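Can the machine fold the laundry yet?

Readers keep asking us when they can stop doing the washing. Our colleague Mārtiņš Dzene went to Drandis in January, where the company Isell tests its Fluto arm on housework, and he came back with a mixed answer.

The test is simple to explain. The arm gets a shirt, it has to fold it and put it on a pile. Over one morning Isell gave it 138 pieces of clothing. It finished 92 of them well enough that Mārtiņš would put them in his own drawer. The others were dropped, or folded with one sleeve hanging out – a thing he says his children also do.

Speed is the weaker point. A T-shirt can take 15 minutes when the cloth has been thrown in a heap, because the arm must first find an edge or a corner. A person does it in a few seconds and talks on the phone at the same time. Soft things stay difficult for robots. A box has the same shape every time you pick it up, and a sweater never does.
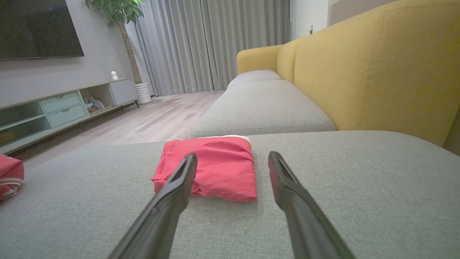 Van Wijk, the rental company which wants to put the arm in holiday apartments, is more patient than I would be. They plan to try it first with towels only, 100 per day, in one laundry room with good light. Towels are flat and have four corners, so this seems to me a wise start. Socks are not in the plan for this year. Mārtiņš will visit again when the towel trial begins, and we will print his numbers in this newsletter.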